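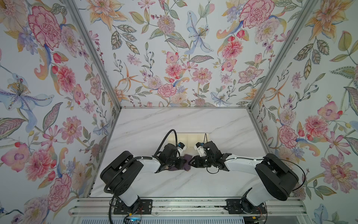 Does Patterned Wallpaper Make a Small Work Corner Nicer to Use?
Second-year interiors project, Trarenholm
Ásdís Bech and Alcides Ayala

1. Why we did it

The brief from Lilton claimed that a bold floral paper "opens up" a tight space. We doubted it. Most of what we found in support came from people who sell wallpaper, and the one article that gave any figures did not say who had been asked. So we set out to test the claim on the sort of job people do in a small corner: folding and sorting cloths on a table top.

2. The set-up

We chose a pale grey-white ground with large flowers — carnations, peonies, lilies, pale blue irises — and sprigs of red berries. It goes on all three walls. The top is white with faint grey veining, like marble. Ásdís wanted a plain top in a warmer colour and still thinks we should have had one. The paper budget was 200, and we overspent by 10 after spoiling a length at the left-hand corner.

Matching a large repeat across a corner is harder than the De Graaf leaflet suggests. The metal corner posts helped, as they hide the join.

3. What people said

We asked 57 students to fold cloths in the papered corner and again at a plain white desk, then fill in a short form. More than half preferred the papered corner. We would not make much of this. Everybody knew which one we had spent a month on, and several were our friends.

Comments on size went against the brief. The words "busy" and "close" came up often, and "open" hardly at all. A few people said a small purple cloth was easy to spot on the pale top, but that is down to the top and has nothing to do with the walls.

4. What we would change

Use a smaller print, or paper the back wall only. Ask people who have never met us. Try the plain desk first for half the group — we always did it second, when they were bored.

We do not think the claim in the brief has been shown, by us or by Lilton.

Related projects
Jarnus shelving: does it hold what it says?
Paint samples and north light
Storage under stairs, Trarenholm halls
Project archive, item 1641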